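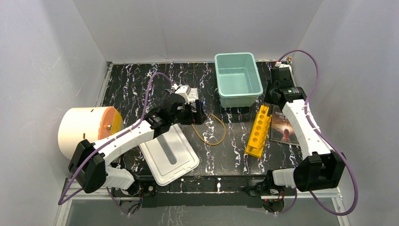
Figure 4. The two-arm station used for the tidying trials, with the bin, the rack and several of the loose items on the tabletop.

5.2 Tidying a mixed tabletop

Claims that household robots are nearly ready tend to rest on chores with one kind of object and one kind of grasp. We chose tidying for the opposite reason. The items in Figure 4 are ordinary, but a rubber band, a flat plastic lid and a large cylindrical container lying on its side have little in common as far as a gripper is concerned. A person clears such a table without thinking about it.

The Kovelus policy was run for 339 trials on the same station. We counted a trial as a success only when every loose item ended in the place named in the instruction, with no help from the operator. By that measure it succeeded in 52. Bech (Wumico technical note, July 2023) reports a far higher rate for a similar chore, but scores each item separately and allows the operator to reset a dropped one. Under his scoring our numbers would also look respectable, and we don't think they should.

Most failures were dull. The arms closed on the table next to the rubber band, or pushed the lid along until it met something heavier. Retraining on some 100 additional demonstrations helped with the lid and did almost nothing for the band. The Zellex baseline did worse on both.

Grímur Bech has suggested to us that a softer fingertip would close much of the gap. It may. We tried one pair, from Dmytriv, and the band stuck to it often enough that releasing it became a new problem. Section 5.3 repeats the trials with the band removed.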